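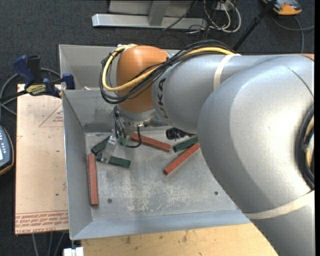

Ein Telefon für Jugendliche müsse vor allem den Schulhof überstehen, alles andere sei Beiwerk, hieß es in der Zwischenpräsentation aus dem Plenum. Der Einwand wurde in die Aufgabenstellung übernommen und hat den Schwerpunkt der Arbeit vom Preis auf das Gehäuse verschoben.

Projektbericht
Gehäusevarianten für ein Einsteiger-Smartphone: Polycarbonat und Aluminium im Vergleich
Modul Produktentwicklung II
Abgabe: 16. März 2024

1 Aufgabenstellung

Untersucht wurde, ob sich das Einsteigermodell Rinis des Herstellers Orkard mit einem Gehäuse aus eingefärbtem Polycarbonat anbieten lässt, ohne dass Empfang, Wärmeabfuhr und Falleigenschaften gegenüber der bestehenden Aluminiumausführung schlechter werden. Platine, Akku und Display bleiben unverändert. Nicht Gegenstand der Arbeit sind Software, Kamera und Vertrieb.

Die Aluminiumausführung diente als Referenz. Die Kunststoffschalen wurden nach unserer Zeichnung bei Zullotton gespritzt, Wandstärke 1,4 mm, Rückseite und Rahmen einteilig. Die Lieferung traf im Dezember ein.

2 Versuchsaufbau

Für die Fallversuche standen 20 Geräte je Ausführung zur Verfügung. Jedes Gerät fiel aus 1,2 m auf eine Stahlplatte, nacheinander auf Rückseite, Unterkante und eine Ecke. Nach jedem Fall wurden Display, Tasten und Ladebuchse geprüft. Ein Gerät galt als ausgefallen, sobald eine dieser Funktionen gestört war oder das Glas einen Riss zeigte. Kratzer und Dellen wurden protokolliert, aber nicht als Ausfall gewertet.

Die Wärmemessung erfolgte unter Dauerlast bei 23 °C Raumtemperatur mit einem Thermoelement auf der Rückseite, Höhe Prozessor. Die Empfangsmessung fand in der Schirmkabine statt, einmal frei auf dem Drehtisch und einmal mit Handphantom.

3 Ergebnisse

3.1 Fallversuche

Von den Geräten mit Polycarbonatgehäuse fielen 3 aus, von denen mit Aluminiumgehäuse 6. Sämtliche Ausfälle traten beim Eckfall auf und betrafen das Displayglas. Der Aluminiumrahmen verformt sich an der Ecke bleibend und drückt danach auf die Glaskante. Der Kunststoffrahmen federt zurück. Bei zwei Kunststoffschalen löste sich ein Rasthaken - das Gerät blieb funktionsfähig, der Spalt an der Unterkante war jedoch deutlich fühlbar.

3.2 Wärme

Die Kunststoffrückseite erreichte im Mittel 41 °C, die Aluminiumrückseite 44 °C. Der niedrigere Wert ist kein Vorteil. Die Wärme bleibt im Gerät, der Prozessor regelte in der Kunststoffausführung früher ab. Ein Graphitstreifen zwischen Abschirmblech und Rückseite verzögerte die Abregelung, beseitigte sie aber nicht.

3.3 Empfang

Frei aufgestellt unterschieden sich beide Ausführungen nur innerhalb der Messunsicherheit. Mit Handphantom lag die Kunststoffausführung durchgehend besser, am deutlichsten in den unteren Bändern. Die Antennenschlitze der Aluminiumausführung liegen dort, wo der Handballen aufliegt.

4 Kosten

Die Kalkulation nach dem Schema von Kocabaş ergibt für die Polycarbonatschale 59 Prozent der Herstellkosten des Aluminiumgehäuses. Enthalten sind Material, Werkzeugumlage und Montage. Der Graphitstreifen ist eingerechnet, die Ausschussquote bei kräftigen Farben dagegen nicht, da hierzu keine belastbaren Angaben vorlagen. Gelb und Hellblau zeigten an den Anspritzpunkten sichtbare Schlieren.

5 Bewertung

Die Kunststoffausführung ist für das Rinis technisch geeignet, sofern die Rasthaken an der Unterkante verstärkt werden. Für Anwendungen mit langer Dauerlast, insbesondere Spiele, bleibt die Aluminiumausführung überlegen. Die Stichprobe der Fallversuche ist zu klein, um aus den Ausfallzahlen eine Rate abzuleiten.

6 Offene Punkte

Alterung der Farben unter UV-Licht wurde nicht geprüft. Ebenso fehlt eine Messung mit handelsüblichen Schutzhüllen, die Wärmeabfuhr und Empfang beeinflussen. Die Zeichnung der geänderten Rasthaken liegt im Anhang B, Muster davon wurden nicht mehr gefertigt.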